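Edileuza Toledo
@edileuzatoledo

1/ I have spent 16 months choosing a kitchen table. I have moved countries faster.

2/ Rule one of table shopping: every brown has a name. Fontes does a "Clostwood" and a "Traltdale." I held the two chips side by side in the store, by the window and in the car. They are brown.

3/ The Clostwood is $1,296. Delivery is another $176, and for that they leave it at the curb and wish you well.

4/ I now see brown surfaces everywhere. Streaky, blotchy, a bit beaten up. I have become a person with opinions on grain.

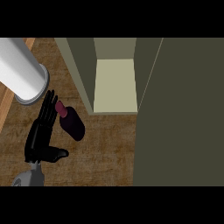
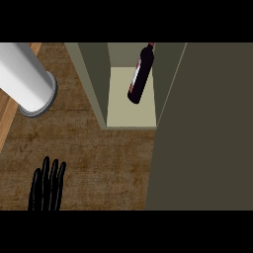
5/ Joelle Sfeir, who has eaten off the same door on trestles since college, asked what I plan to do at this table. Eat, I said. She asked where I eat now. The couch, I said. She let that sit there.

6/ Update: went back to Fontes. The Traltdale is discontinued. I had never wanted it until that second and now it's the only table I've ever loved.

7/ They have 2 left in a warehouse somewhere. The salesman will call me in July. I gave him both my numbers.

8/ Eating soup on the couch. If anyone has a Traltdale and is moving, my DMs are open.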